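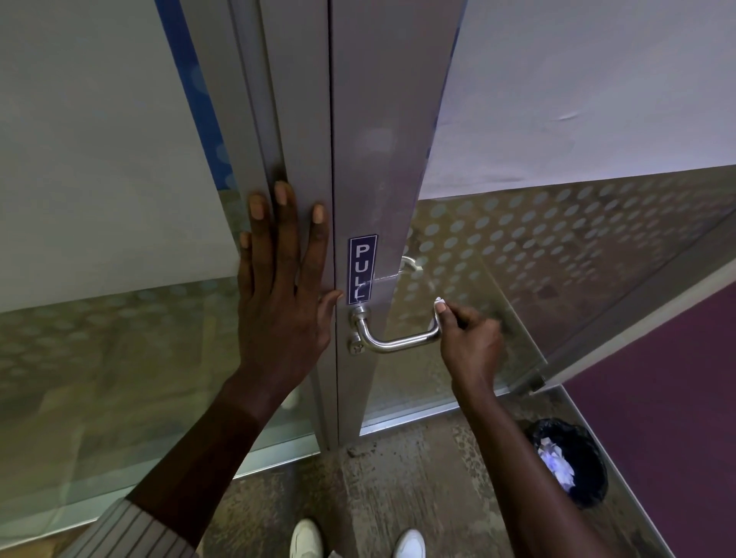
Search this site Type and press enter

The door-wiping robot can wait

4 min read

I pay my dues at the Foncombe workshop like everyone else, so I'll get my complaint in early. We have spent 14 weeks of Tuesday nights on a robot that is meant to wipe down a glass door, and I don't think we should be building it.

The project is called Vavham. Zlata Maksymiv came up with the name and most of the arm, and I want to say up front that the arm is lovely. The joints are printed, the wiring is tidy, and it moves without the shudder I've come to expect from anything put together on our benches. If the goal were to build a nice arm, I'd have bought the pizza and kept quiet. But the proposal on the wall says "household and small office cleaning", and that's a claim about a job.

So look at the job. You take a tissue, you walk to the door, you rub the marks off the metal around the handle and then you do the handle itself. Your other hand goes on the frame without any thought at all, to stop the thing swinging about while you lean on it. You fold the tissue over when one side gets grubby. When it's done you drop it in the bin and get another.

Every one of those steps is easy for a person, and that is what fools us. Benjamín Vergara drew up a task list in January and gave "pick up tissue" a single evening.
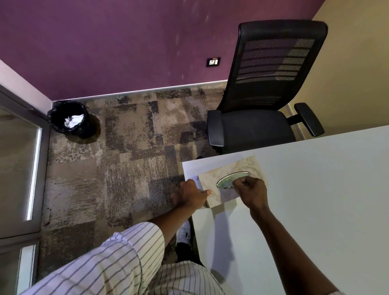

A tissue is about the worst object you could hand to a beginner's gripper. It has no fixed shape. It comes out of a slot with a plastic edge that hangs on to it, and if you don't hold the box down the whole box comes too. People sort that out with the other hand. We have one arm. Benjamín's answer was to tape the box to the desk, which works until the box is empty and somebody has to peel it off and tape down a new one. That somebody is a human being who could have wiped the door in the meantime.

I've heard the reply to this, mostly from Ming-te Tai, who is patient with me. He says I'm judging a first attempt as if it were a product, and that a hobby build is allowed to be slow and silly. Fair enough. I've built slow and silly things myself, including a bread proofer that never proofed any bread. My trouble is with how we talk about this one. At the last open night a visitor was told it would be cleaning on its own "pretty soon". Soon by what measure? The best run I've watched took 8 minutes to cover a patch the size of a paperback, and it had been handed the tissue.

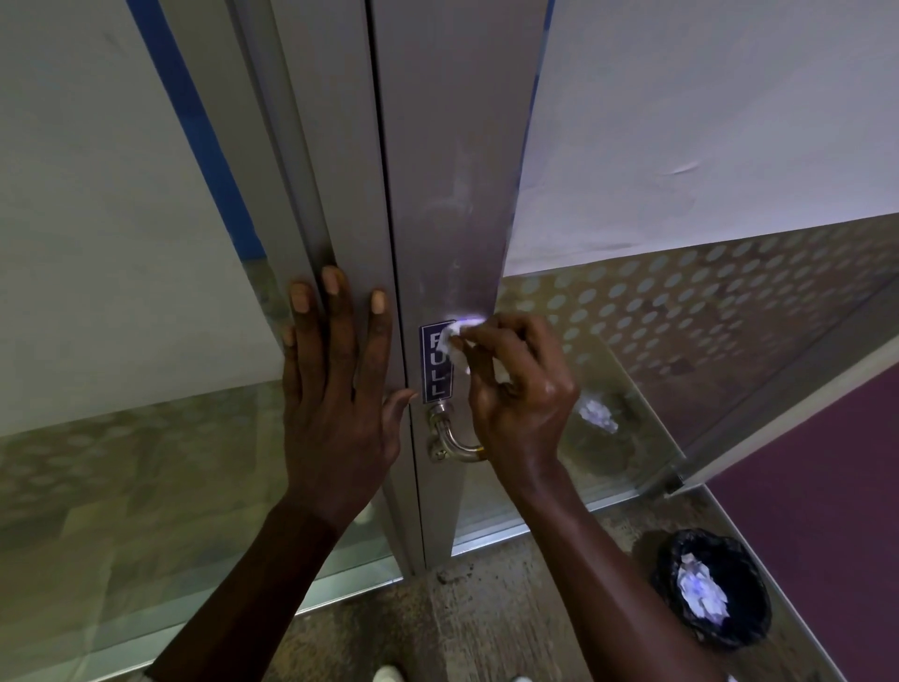 Then there's pressure. Press too lightly and you push the smudge sideways. Press too hard and an unlatched door moves away from you, or the paper tears and you're rubbing bare plastic fingers on somebody's metalwork. A curved handle is worse again, as the angle changes the whole way along and the back of the bar can't be seen from the front. I do the back by feel. I wouldn't know how to write that down, and I haven't met anyone at Foncombe who does, though Zlata has 2 force sensors on order and a good deal of faith in them.

And who checks the work? I tilt my head and catch the light to find the streaks. Brushed metal and glass throw all sorts of reflections about, and our vision code treats most of them as dirt or as nothing.

What I'd like is modest. Keep the arm. Take the word "cleaning" off the wall. Give it a sponge on a fixed mount and a flat bench to go over – a dull job, but one we could finish, measure and be truthful about. If it can do the bench properly for a month without one of us hovering beside it, I'll help carry it to the door.

Until then there's a box of tissues on the desk, and I'm happy to take my turn.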